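# Chapter 7: Names, Grounds and Loyalties in Lower-League Sport

This chapter considers what happens to a sports club when its ownership, its ground or its league changes, and how far supporters regard the club that comes out of the process as the one they followed before. Earlier chapters dealt with gate income and with the organisation of fixtures. The subject here is less easily measured, although it has effects that appear in the accounts of any club.

After reading the chapter, students should be able to explain the difference between relocation, merger and refoundation; to describe the main interests involved in each; and to assess a proposed move against the licensing rules of a typical regional league.

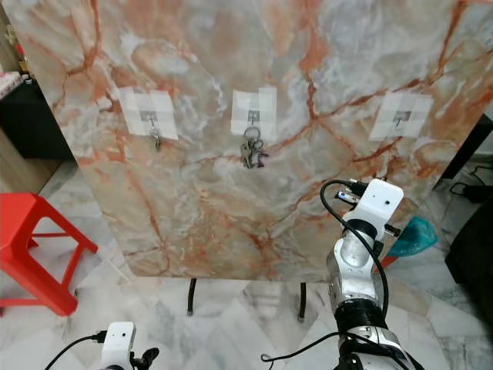
Relocation is the oldest of the three. A club leaves one ground and takes up another, usually within the same district, and keeps its place in the league. Where the distance is short, the change is treated as a matter of property and transport. Where it is long, the league must decide whether the licence belongs to the club or to the town, and the written rules often give no clear answer. Supporters tend to settle the question by what they can see on a match day: the colours, the badge, the boards at the side of the pitch. A display board may be as plain as one finished in a marble pattern, white and grey with veins of rusty orange, standing on two thin black legs, and still be recognised at once by people who have walked past one like it for years. Clubs planning a move are therefore advised to draw up a list of such items at an early stage and to state which of them will be carried over.

The case of Bonden, used throughout this chapter, shows the difficulty. The club played for 12 seasons at a ground that it rented from the town. When the lease ended, it moved to Padositz, where a larger ground was available on better terms. The league approved the transfer in March, on condition that the youth sides continued to train in Bonden. The first team kept its name for one season and then took the name of its new home.

Average attendance in the last season at Bonden was 415. In the first season at Padositz it was higher, but only 83 of the former season-ticket holders renewed. The club had planned its budget on the basis of 200 renewals. The shortfall was made up by new spectators, most of whom bought tickets for single matches, and income became harder to forecast as a result.

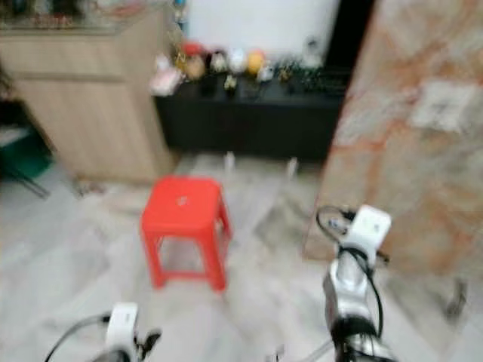

One former season-ticket holder, replying to the league's survey, wrote that the distance had mattered very little, and that she would have travelled further to watch a side still called Bonden. Other replies made the same point in different words. Several added that the decision on the name had been announced after the deadline for renewals, which they considered unfair. The club's own report accepted this criticism and recommended that any later change of name be put to members before tickets went on sale.

Replies of this kind should be read with care. Those who have stopped attending may give the name as their reason when cost, age or family duties also played a part. The survey did not ask about these matters, and it was not sent to the new spectators at Padositz. Students are asked to bear both limits in mind when they come to the exercises at the end of the chapter.

A merger raises a further problem, in that two sets of supporters must be satisfied. The usual practice is to join the two names or to choose a third that belongs to neither side. The merged club formed from Worku and Rikum followed the first course and played as Worku-Rikum, with home matches shared equally between the two grounds. The agreement laid down which set of colours would be worn at each. It did not lay down which club's records would be continued, and the league handbook listed both histories for several years.

Refoundation differs from both. The original club has closed, and a new body is set up to take its place, often by the supporters themselves. It will normally enter at the lowest level of the league system, whatever level its predecessor had reached.
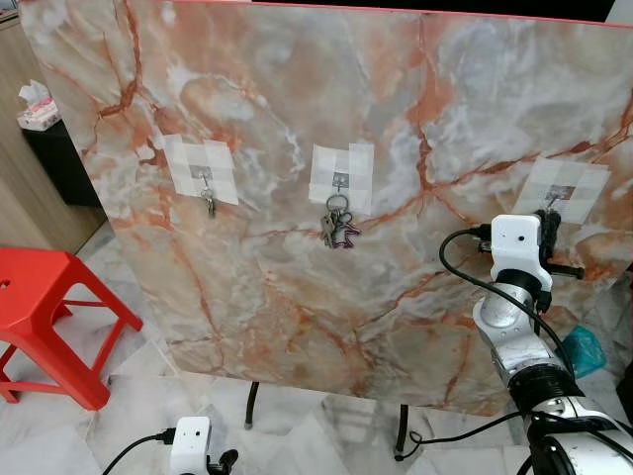
## 7.1 Who Holds the Licence?

A league licence is permission to enter a team in a competition for a stated period. In most regional leagues it is granted to a legal body, such as a company or a members' association, and names the ground at which home matches will be played. A change to either of these must be reported to the league in writing before the next season's fixtures are drawn up.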